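## Trimming demonstrations before training

The Starkari method keeps only the part of each hand-held demonstration where the fingers are closing in on the object. Our full set has 3702 demonstrations. Cut them like this:

1. Load the gripper width log and smooth it over 9 samples.
2. Mark the first sample where the width starts to drop and stays dropping.
3. Step back 10 samples from that mark. Everything earlier goes to the `approach` folder.
4. Run `puslow check` on what is left.

Shoes need more care than boxes. A rounded toe gives the pads very little flat surface to close on, so people tend to open the fingers wide and pause before they commit.

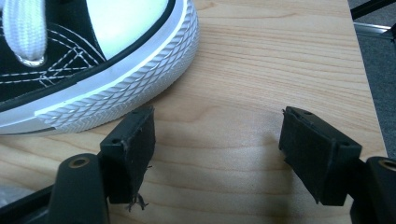
That pause shows up in the log as a flat stretch, and step 2 can fire too early if the hand drifts. Wenche Holmgren's fix was to require 2 drops in a row — it's the `--double` flag now. Use it for all footwear.

Keep the `approach` folder. The policy trained on trimmed data still needs it for the first stage, and the Đào loader will stop with an error if the folder is missing.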